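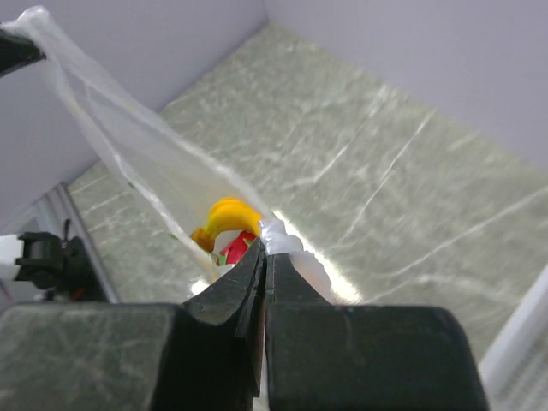
4. Packing the play food into the bag

Before you start, please read section 3 about cleaning. The food pieces of the Ernaline play kitchen set should be fully dry when they go in the bag, also inside the small holes. A piece which is still damp will leave a smell, and the smell is difficult to remove.

4.1 Choose a flat table with enough free place. A smooth top is best, for example stone or stone pattern, as the bag slides easily on it.

4.2 Take one clear bag. Open the top and pull the two sides apart until the opening is wide.

4.3 Put the red fruit in first, so that it lies at the bottom. The pieces should not be pushed down by force.

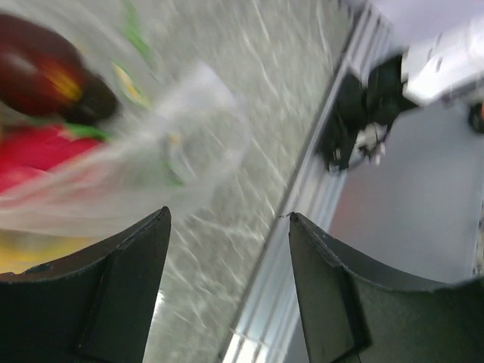

4.4 If the bag falls on its side, leave the pieces inside. Hold the plastic near the opening, lift it slowly and let everything go down again to the bottom.

4.5 Put the banana in last. It is curved, and it catches on the edge of the opening when it goes in across. Turn it with one end down.

Note: Do not put more than six pieces in one bag. With the 9-piece set from Cornton you will need two bags.

4.6 Gather the edge of the plastic together and press the air out with a flat hand. Do not make a hard knot — the thin bags tear when you open them the next time.

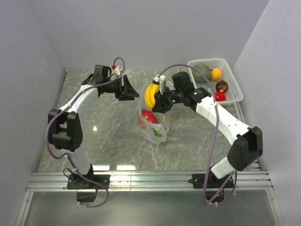

4.7 Store the closed bags in a basket with holes or mesh, where the air can pass. The Lloyd basket is suitable up to 225 mm of filling height. Heavy pieces go under, light pieces go on top.

CAUTION: Plastic bags are dangerous for babies and small children. Keep them out of reach, and do not give a child the bag to play with, even when it is full.

CAUTION: Do not keep the bags on a heater or in direct sun. The colors become pale and the plastic can stick to the pieces.

4.8 Check the bags every 6 months. If you pack before the December holidays, the next check is in June. Change any bag that has a hole or an open seam. Replacement bags can be ordered from Vemum, see section 7.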